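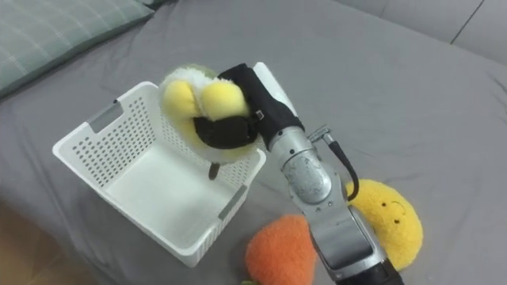
Plush toys, one basket and a wrinkly gray bed.

I've been arguing with Melina Chatzigeorgiou about planners again. She wants Jasix to work out the whole tidy-up before the arm moves at all, every pick in order, all neat and provable. I get it, I really do! But a bedspread isn't a factory floor. It sags and it creases, and a plan with 40 steps in it goes stale pretty fast.

My vote is for planning two moves, looking again, then planning two more. Sure, you burn extra compute – nearly 195 milliseconds per look on our setup – and I'd pay that all day long.

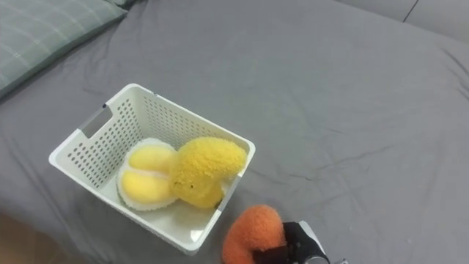 Soft stuff makes the case even stronger. A toy squashes when you grab it, leans on its neighbor, and ends up in a pose your model never had. Melina says better simulation will fix that. Maybe, but I'd still like the code to look before it reaches.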